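The Weight of a Trash Bag

A kitchen trash bag is one of the thinnest manufactured objects in the average home, and one of the few that is expected to fail only after it has left the building. Most people judge a bag by its thickness. The people who make them look at resin first.

Two families of polyethylene account for most household liners. High-density film is stiff and noisy, holds a static load well for its weight, and splits quickly once it has been punctured. Linear low-density film is softer and stretches before it tears, so it copes better with bottle caps, chicken bones and the corners of cartons. A high-density bag can be much thinner than a linear low-density bag and still carry the same load of paper. Put a broken jar in each and the ranking changes.

At the Pretlow plant, film is blown upward as a continuous tube, cooled by a ring of air, flattened between rollers and wound. The ratio between the diameter of the bubble and the diameter of the die sets how evenly the plastic is stretched in both directions. If the bubble is too narrow, the film lines up mainly along its length and will zip open from top to bottom. Operators correct for this by eye as well as by gauge – a wavering frost line on the bubble usually shows up before the thickness readings drift. 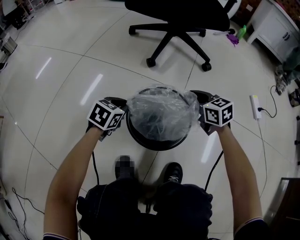
Seals are the second weak point. A flat seal runs straight across the bottom and leaves two corners where liquid collects. A star seal folds the film several times before it is closed, which removes the corners and lets the bag sit better in a round can. The cost is a thick knot of plastic at the base that takes more heat to bond.

Bruneck, which supplies sealing bars to several converters, tested 233 star-sealed bags from one production run last June. Two leaked, leaving 231 that held water for the full test period. The same bars run slightly cooler gave noticeably worse results, with no visible difference in the finished seal.

Fit matters more than buyers expect. A liner should be wide enough to fold over the rim without stretching, and long enough to reach the bottom with a little slack. When the bag hangs short, the whole load is carried by the film at the rim. Zurketti now prints the rim circumference on its cartons next to the volume.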